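4. Cleaning and descaling your Ladex 35 water filter jug stand

Read this section through once before you start. You will need a sink, a soft cloth, washing-up liquid and a clean bottle with a screw cap for mixing.

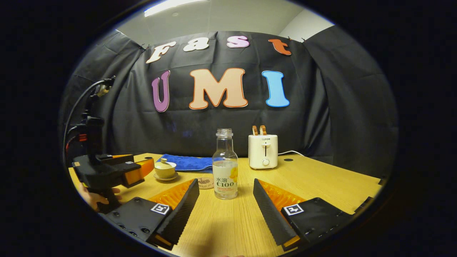

4.1 Before you begin

1. Switch the stand off at the wall and pull out the plug.
2. Lift the jug straight up. Do not tilt it while it is still on the stand.
3. Take out the filter cartridge and put it in a bowl of cold tap water. A cartridge that dries out must be replaced.
4. Empty the drip tray.

CAUTION: Never put the stand in water or hold it under a running tap.

4.2 Mixing the descaler

Use Zemlow descaling powder (part number 2614) or plain citric acid. Vinegar will damage the tap seal and is not covered by the guarantee.

1. Half fill the bottle with warm water.
2. Add one sachet of powder. Screw the cap on and turn the bottle over slowly until the powder has dissolved. Do not shake it.
3. Label the bottle if you are not using it straight away. Keep it away from children and do not store it with drinks.

Note: The mixture keeps until the end of the day. Pour away whatever is left.

4.3 Descaling the jug

1. Pour the mixture into the empty jug and top up with cold water to the upper line.
2. Leave for 15 minutes. In hard water areas you may leave it for twice as long.
3. Open the tap and let a cupful run through into the sink, then close it and wait a further minute.
4. Empty the jug and rinse it three times — run the tap each time so that the spout is rinsed as well.

If scale remains around the tap, repeat steps 1 to 4. Do not scrape it with a knife or use wire wool.

4.4 Cleaning the tap seal

1. Turn the tap collar to the left until it comes free.
2. Slide out the grey seal and wash it by hand.
3. Check it for splits. Replacement seals are sold singly under part number 1095.
4. Refit the seal with the lip facing outwards. If the lip faces inwards the tap will drip.
5. Tighten the collar by hand only.

4.5 Putting everything back

1. Wipe the stand with a damp cloth and dry the contacts on the base.
2. Refit the cartridge and press until it clicks.
3. Fill the jug, let all the water through the filter and throw this first filling away. It can be used on house plants.
4. Plug in the stand and hold the reset button until the green light comes on.

If the light stays red, see section 6, Fault finding.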